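Vetus (workcell)

Vetus is a small robot workcell with two arms, designed and put together by the hobby builder Antigoni Karras at Alexiou, a shared workshop in the river town of Lidum. It stands on an ordinary bench, runs on a home-written control program called Skilent, and is best known among the workshop's members for its long-running tableware exercise, in which the arms move mugs between a serving tray and a row of coasters. The name Vetus covers the whole thing, arms and enclosure and wiring together, though people at Alexiou have always tended to call it "the booth."

Background

Karras came to robotics by way of clock repair and, later on, a sewing machine that she fitted with a motor and a home-made thread tensioner. She joined Alexiou mainly for the use of its drill press, and for the first while her bench was given over to a single arm clamped to a plank. It could pick up a clothespin and put it down again, which pleased everyone who came by, but it could do very little with anything wide or slippery, and whatever it nudged over stayed nudged over until somebody walked across the room and stood it up.

A second arm was the natural next step. Two arms can share out a table between them, one taking the left side and one the right, and neither has to stretch quite so far. The trouble was that two arms on one plank shook each other badly. Each time the left one stopped, the right one wobbled, and anyone who has tried to write a letter at a kitchen table while someone else is kneading dough on it will know the feeling. The booth grew out of that problem, and it took 18 months from the first sketch to the first full run, which is noted in the bench log as 2021-09-02.

Construction

Frame and rail

The frame is made from silver aluminum bar, with posts standing at the rear corners and a rail along the front edge. Each arm sits on its own black base plate, and the plates are fixed to the rail, so the arms reach inward over the table from the front corners. Karras set the distance between the bases at 70 centimeters after trying several others. Any closer and the elbows met in the middle – any farther and the grippers had trouble with whatever had been put down in the center of the table.

The front rail was the most bothersome part of the build. It was cut twice, because the first piece had been measured from the outside of the posts and should have been measured from the inside. The spoiled piece is still in use at Alexiou as a straightedge.

Walls and floor

The walls are orange on the left and blue on the right, and the two colors meet at the back. They carry thin dark stripes, and the blue side has chevrons and small hexagonal emblems as well. The colors were Karras's choice and were argued over with some heat, since there was a group that wanted plain gray all round. She held that a person looking at a still from the cameras ought to be able to tell left from right without stopping to think, and the orange and blue do that job nicely. The floor has a gray marble pattern, which has more than once led visitors to lean on it as if it were a countertop.

Arms and grippers

The arms have white covers over their links and black housings at the joints, and each ends in a black gripper with a small camera mounted at the wrist. The cables are deliberately left long. An early version had them tied down tight to the covers, and it looked very smart, but every full turn of the wrist pulled at the plugs, and in the end the ties were snipped and the cables allowed to hang in loops. Small circuit boards sit low at the front, near a vented panel, where they can be reached with a screwdriver and without putting one's head inside the booth.

Control program

Skilent began as a notebook of arm positions, copied out by hand and typed in one at a time. It has grown a good deal since then, but the old idea is still at the bottom of it. A person guides the arms through a task, the program keeps the movements together with what the cameras saw, and the collection is later used to train the arms to manage by themselves. By the end of July the collection held 236 recorded runs, some of them fine and a fair number of them clumsy. Karras keeps the clumsy ones as well, in a folder of their own, and she has been known to spend a whole evening going back through them with a pot of tea.

The program treats each arm as having its own side of the table, with a strip down the middle that either may enter provided the other is out of it. This rule makes for slow going, and a newcomer may well wonder why one arm is hanging about in midair when there is plenty left to do. It is waiting its turn. A quicker arrangement was tried and given up after the grippers became hooked together over a sugar bowl.

The tableware exercise

The exercise most closely linked with Vetus uses a white tray with a strawberry print, a handful of mugs, and coasters laid in a row along the back. The mugs were brought in from members' kitchens and no attempt was made to match them. A plain dark mug and a pale one with a bright handle look very different to a camera, and a program that has only ever met one of them is apt to be puzzled by the other. The coasters are just as mixed, with woven ones next to smooth ones, and one in the shape of a paw that has become something of a favorite.

A run may go in either direction, from tray to coasters or back again. The mugs are meant to stay upright throughout, and a mug should come to rest with its whole base on the coaster. Woven coasters are the harder kind, as a mug set down with a little sideways push will drag the coaster along with it. For the plain round ones the grip matters more than the landing. Odds and ends are often left lying about at the sides of the table, such as a calculator or a plush toy, and the arms are expected to work around them in the way a person would at a desk that has not been tidied.

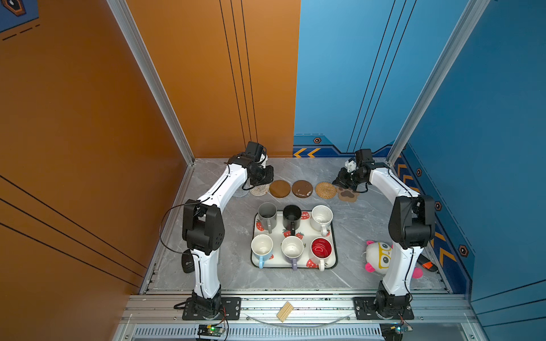 Tray filled, with both grippers over toward the coasters.

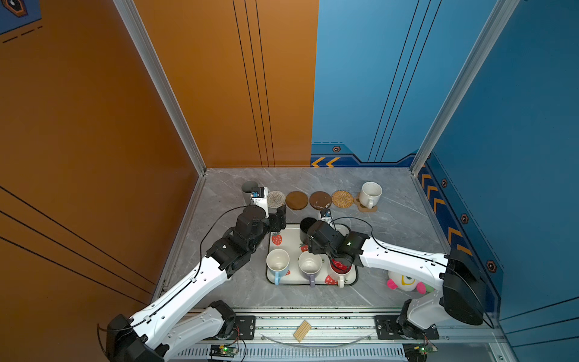
Right arm with the black cup, and the speckled mug on its coaster.

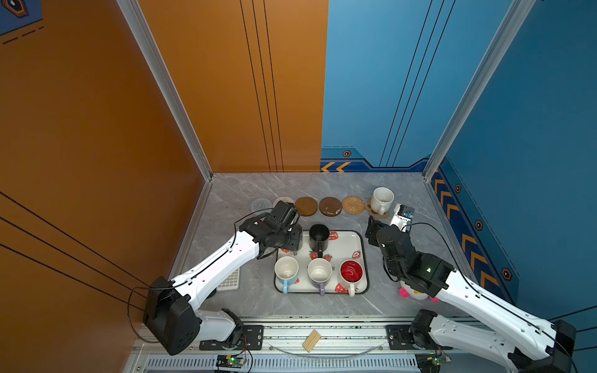 Left gripper closed at the edge of the tray.
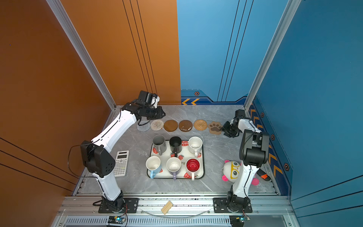 Care and upkeep

The cell needs little looking after, though it does like to be looked after regularly. The bolts through the base plates work themselves loose over time and are checked with a hex key before a long session. Camera lenses are wiped with a dry cloth. The grippers are cleaned with a barely damp one, and this is done more often than one might expect, for a thin film of grease from people's hands builds up on the mugs and travels from there to the fingers, after which everything begins to slip.

After any change to the frame, even a small one, both arms are sent to their starting positions and the readings compared with those in the bench log. If the readings have drifted, the bases are loosened, squared up against the rail, and tightened again a little at a time, first one side and then the other. Karras advises against doing this alone. An arm without power is heavier than it looks, and a second pair of hands under the elbow saves a good deal of bad language.

Use by others

Members of Alexiou may book the booth once they have sat through an evening with Karras, who teaches the emergency stop first and everything else afterward. Several of them have gone on to record tasks of their own, among them folding a dish towel and sorting buttons into a muffin tin. The towel went poorly for months and is still thought of as unfinished. Drawings of the frame are kept in a ring binder on the shelf by the bench, along with the wiring notes and a page of corrections to the drawings, and it is wise to read the corrections before cutting anything.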